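The Trouble With "Buy Less, Buy Better"

Every March the same advice comes back around. Clear the closet, stop buying junk, spend real money on a few things that will last. Bidton has a whole store built on the idea now. It is called Sostivance, and it sells a sweater for 400 dollars.

I don't believe a word of it. I have owned expensive sweaters and cheap ones, and the moths liked the expensive ones more. Price tells you what the rent is on the block. It may tell you something about the yarn, but the tag won't say how much, and neither will the clerk. I asked 2 of them.
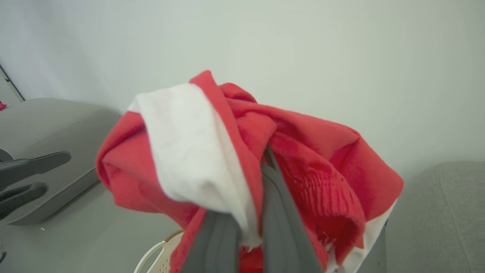

Soft, red and fleece-like: looks say little about how long cloth will last.

Then there is the repair promise. Unwood, the label everyone at my office seems to wear, will mend its clothes for life – read the terms and "life" means the life of the garment, as judged by Unwood. My claim on a split seam came back marked "normal wear." What other kind of wear is there?

People who can spend over 100 dollars on a shirt can usually spend it again next year, and plenty of them do. The closets don't get any emptier. I'd sooner see stores print the fiber content in type I can read, and a plain number for how many washes they tested. Sethi, the discount place by the bus station, at least doesn't call its socks an investment.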